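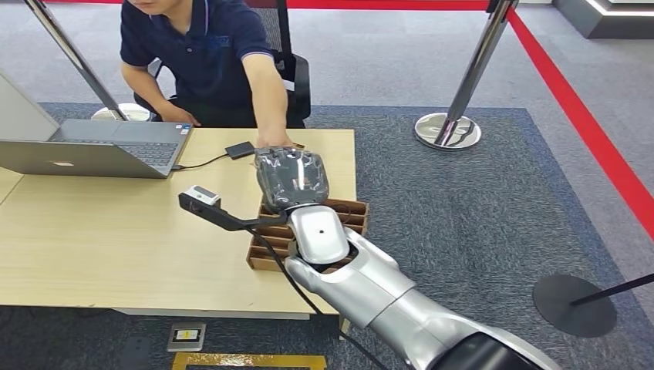 *A short-sleeved polo shirt with thin light trim at the cuffs.*

# Why Does a Polo Shirt Stretch?

Golfers, tennis players and many people at work wear polo shirts. The shirt has a soft collar, a few buttons at the neck and, usually, short sleeves. Most of them stretch when pulled and go back to their old shape when let go. The reason is in the way the cloth is made.

## Two ways to make cloth

Cloth can be woven or knitted.

**Woven cloth** has two sets of threads. One set runs up and down. The other set runs from side to side, going over and under the first. The threads lie nearly straight, so there is not much slack in them. Bed sheets and most dress shirts are woven.

**Knitted cloth** is made of loops. Each loop is pulled through the loop below it. When the cloth is pulled sideways, the loops become wider and shorter. When it is released, they mostly return to the shape they had. The yarn itself has hardly become longer. Only the loops have changed.

Polo shirts are normally knitted.

## The bumpy pattern

Many polo shirts are made from a knit called *piqué* (say "pee-KAY"). Its surface has a small raised pattern that may look like a grid, a waffle or a honeycomb.

The pattern comes from a stitch called a *tuck stitch*. To make a plain stitch, a needle pulls new yarn through the old loop and lets the old loop go. To make a tuck stitch, the needle keeps the old loop and takes the new yarn as well. Later, both are let go together. The extra yarn makes the cloth thicker in that place.

The bumps do a job. The raised parts touch the skin and the low parts do not, so air can move through the small gaps. When a player sweats, moving air helps the water turn into vapor, and that takes heat away from the body.

## From yarn to shirt

At the Magsi mill in Arnden, the machine that knits shirt cloth is round. It has 1334 needles set in a ring, and the cloth comes out of the bottom as a wide tube. The steps after that are:

1. The tube is washed and dyed.
2. It is cut open along one side and laid flat.
3. The cloth is dried and set to the correct width.
4. Layers are stacked and cut. One stack at Magsi has 80 layers.
5. The front, back and sleeves are sewn together.
6. The collar is sewn on, and then the buttons.

The collar is often knitted on a different, flat machine. Its stitches are closer together than those in the body of the shirt. A collar made of the body cloth would curl at the edges.

In November the mill made an order of 600 shirts for the junior golf club at Trollcombe.

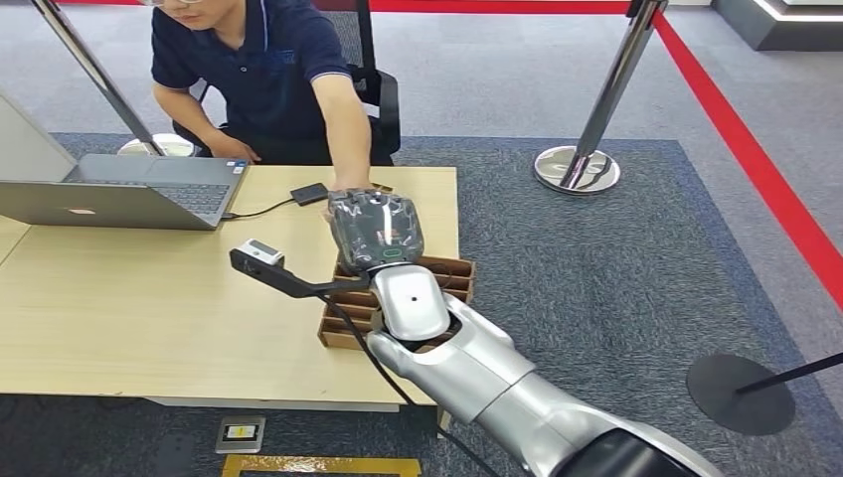 Farzana Ansari wrote to ask why her son's club shirt got shorter after two washes but did not get any narrower. During knitting and drying, cloth is pulled lengthwise, and the loops are held in a tall, thin shape. Warm water and tumbling let them relax. The loops become shorter, and so does the shirt. A wash in cool water, followed by drying flat, causes less of this change.

## Test it yourself

You need a ruler, an old knitted shirt, and an old pillowcase or handkerchief that is woven. Ask before you use them.

1. Lay the shirt flat on a table. Do not pull it.
2. Put two small pieces of tape on it, 4 inches apart, side by side.
3. Ask a helper to pull the cloth gently sideways while you measure between the pieces of tape.
4. Let go and measure again.
5. Turn the test around. Put the tape one above the other and pull up and down.
6. Do the same with the woven cloth.

Write your numbers in a table with three columns: before, pulled, after. Knitted cloth usually stretches more from side to side than up and down. For the woven cloth, try one extra pull from corner to corner and compare it with the other two.

## Words to know

- **Yarn:** fibers twisted into a long strand.
- **Course:** a row of loops going across the cloth.
- **Wale:** a column of loops going up the cloth.
- **Placket:** the strip at the neck that holds the buttons and buttonholes.

*Text: Liudmyla Panasiuk. Checked by Arsalan Niazi.*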